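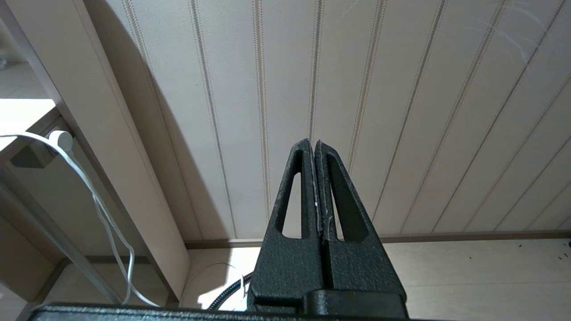 法拉·苏坦托（Farah Sutanto）
室内编辑，Helter 图片栏目

竖条纹墙面：Irnside 二楼小间

米色底，竖向条纹，间距均匀。每一道条纹由细小的短线组成，有浅褐、棕和偏灰几种颜色，看上去像织出来的纹路。墙脚有踢脚线。

这一页的主题是墙面和墙脚。Irnside 是一栋旧办公楼，二楼靠楼梯的小间在七月做完了整理，墙面保留原样，只清洁，没有更换。房间不大，进门右手边是电源开关，对面是窗。文字由我整理，墙面的保养记录来自哈兹克·拉赫曼（Haziq Rahman），家具位置和尺寸由朱维塔·哈拉哈普（Juwita Harahap）核对。

底色

底色偏暖，介于米色和奶油色之间。上午窗帘拉开时显得淡一些，傍晚开灯以后会发黄。小间原来用的是暖光灯管，七月换成了中性光，换完之后墙面和门框的颜色差别比以前明显。门框是后来补漆的，当时按旧灯光配的色，白天看偏冷。这次没有重漆，列入下一次维修。

条纹

条纹从上到下走直，横向间距一致。单看一道，它由很多小段拼成，站远了连成一条细线，走到跟前才分得出颜色。棕色的小段最容易看见，偏灰的那些在弱光下几乎和底色混在一起。

给这种墙面挂东西，最好先定条纹再定高度。我们挂过一只钟，按房间中线量的位置，结果钟的中心落在两道条纹之间偏左一点的地方，看着总是歪的。后来把钟往右移，对准一道条纹，高度没有动。房间中线和条纹本来就对不上，选一个就行，我们选了条纹。

接缝

墙板接缝也是竖向的，多数靠近条纹，不容易找。要确认接缝在哪里，可以关掉顶灯，把手电贴着墙横照。窗边有一处接缝略微翘起，七月用胶压平，压了一夜。目前没有再翘，冬天开暖气以后还要再看。

接缝处不要用湿布来回擦。哈兹克的做法是顺着条纹从上往下擦，一块布擦一段就翻面，接缝两边各擦一遍，中间那道缝只用干软刷扫。

踢脚线

整理之前，踢脚线上沿积灰很厚，靠墙柜后面的一段最多。柜子有十几年没有挪过。挪开以后先吸尘，再用拧干的布擦，最后用棉签清理踢脚线和墙板之间的窄缝。这一步最费时间，整面墙做下来用了一个下午。

吸尘器的刷头要选软毛的。硬毛刷头蹭到墙板底部会留下灰色的印子，能擦掉，但要擦很久。

墙脚转角处的踢脚线是两段拼接，接口有一条细缝，原来填过腻子，已经干裂。旧腻子挑出来，重新填了一遍，干后磨平。颜色按踢脚线调过两次，第二次可以接受。

墙上的痕迹

一面用了多年的墙不会没有痕迹。小间里主要有三种：椅背蹭出的横印，旧挂钩留下的孔，还有胶带撕掉后的发亮区域。

横印用白橡皮可以去掉大半。橡皮要干净，先在纸上蹭几下再用。顺着条纹方向擦，横着擦容易把短线的颜色带开。

挂钩孔一共补了 15 个，都是小孔。底色部分好补，落在条纹上的麻烦一些，填平之后要用细笔点几下颜色。阿菲克·哈拉哈普（Afiq Harahap）点的颜色，他用了三种，浅褐、棕和一种调得很稀的灰。站在门口看不出补过的位置，蹲下来仔细找能找到。

胶带留下的发亮区域没有处理好。试过中性清洁剂，光泽降了一点，换个角度看还是亮。目前用书架挡住。以后这面墙上贴通知，一律改用挂绳。

家具和墙的距离

柜子放回去的时候，离墙留了 10 厘米。原来是贴墙放的，背板和墙板之间不通风，挪开时墙面有一点潮味。留出距离以后柜子往房间里凸出一截，过道窄了，好在门是向外开的，不影响进出。

椅子有两把，背朝墙放。椅背上沿缝了软垫，垫布选的是没有花纹的深米色。最初想用条纹布，拿样布在墙前比过，两组条纹宽窄不同，放在一起很乱，就没有用。

书架是 Sumampouw 仓库里调来的旧件，高 1000 毫米，顶上放两盆小植物。浇水时把花盆端到水池边，沥干再放回去。

配色参考

有读者来信问这种墙面适合配什么颜色的窗帘。小间现在用的是素色亚麻，颜色比墙面深一档。试过白色，白天很亮，墙面被衬得发旧。也试过浅灰，和条纹里偏灰的小段能接上，只是房间朝北，冬天会显得冷清。如果房间朝南，浅灰可以考虑。

地毯建议用素色或者大块面的图案。细条纹、小格子都不太合适。

日常保养

每月吸一次踢脚线上沿的灰。墙面每季度用干掸子从上往下扫一遍，有明显污渍再局部处理。开窗的时候注意雨水，靠窗的墙板底部最怕受潮。清洁剂先在柜子后面试，等干透再看颜色。

补色用的三种颜料留了小瓶，放在柜子最下面一层，标签上写了配比。稀灰那一瓶容易沉淀，用之前摇匀。

相关内容

Ekness 走廊：木门与旧把手
Sumampouw 仓库：书架清点
Irnside 一楼：地砖修补记录

校对：菲特里亚尼·苏布拉马尼亚姆（Fitriani Subramaniam）
更新：2024年8月3日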